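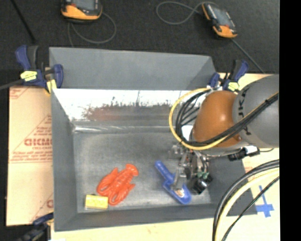
Gray bin, three items: lobster, yellow block, blue tool.

Guangming Mao
10 Oct 2021

Thread on sorting the odds-and-ends bin. It's the gray open-topped one on the pale wood bench, and it has been where things go when they have no other place. I'm fixing that.

Starting point: the bin held a mix of bath toys, cleaning bits and small plastic tools. Total across the whole shelf, from the inventory sheet: 138 items. Most are already tagged and boxed. These three are what's left at the bottom.

Item one, the lobster. Red-orange plastic, glossy, molded ridges along the body, fanned tail, two big claws. One piece as far as storage goes. Goes to the toy box, marine section. Yes, there is a marine section.

The trouble with the lobster is packing. Claws at one end and a fan at the other means it never sits flush with anything. On the diagonal it takes up far more floor than its volume would suggest. I now put it in last, on top, tail toward the corner.

Item two, the small yellow block. It's logged as "sponge, yellow, rectangular". Easiest thing in the set to store: flat faces, square corners, stacks on its own kind. Goes in the cleaning drawer with the others.

One rule on sponges. They don't go into a closed box until they have had a night on the rack. I broke this rule in August and had to throw out a full box.

Item three, the blue plastic one. Narrow rounded handle, wider body, rounded at the tip. The sheet says "tool, blue, misc." and that is my own entry, so I have no one to complain to. There's a small whitish and brown patch near the wide end that I want to look at before I assign it a drawer.

Naming matters more than the drawer does. If the label says "misc." the item comes back to this bin within a week. I have 7 entries with that word in them and the goal is zero.

Sihan Fu suggested sorting by handle or no handle. I tried it on paper. It puts the blue tool with the brushes, fine, but it also puts the lobster with the sponges. Rejected.

Current scheme, by how the item gets stored:
Flat and stackable - drawer.
Long with a handle - upright, in the Lurnumik rack, handle up.
Irregular - box, top layer only.

It covers everything on the sheet except one coiled hose, which hangs on a hook and is doing fine there.

On the bin. The floor is worn and mottled, with a shiny ridge where it meets the back slope. There are dark scuffs on the bright strip under the back panel, and a reddish-brown patch in there too. I have not worked out what the patch is. First pass will be dish soap and a soft cloth.

If soap does nothing I'll try baking soda paste on a small area near the patch. No steel wool. The floor has enough marks on it.

Several people asked whether I'd replace the bin. No. The size is right for the bench, and with gray walls and a gray floor, anything red, yellow or blue left in it is obvious from across the room. I priced the Flaltgate one and it's 78 with the lid. I don't want a lid. A lid is how a bin like this gets full.

Labels: white tape, black marker, capital letters, on the short end of each box. I tried a label printer from Pistgate. The tape curled on the textured boxes and I went back to the marker.

Numbering runs from 1001. The last tag I wrote was 1048, on a box of drain covers. The lobster gets the next one. The sponge goes in under the existing sponge tag, and the blue tool waits until I've settled on a name.

Reply from Sihan Fu, pasted here with permission: "Call it a scraper until someone proves otherwise." I'd prefer to check the wide end first - a wrong name is harder to find later than a vague one.

Next: wash the bin, rewrite the "misc." entries, move the rack 2 inches left so the bottom drawer opens all the way. I'll add the revised sheet to this thread when the names are in.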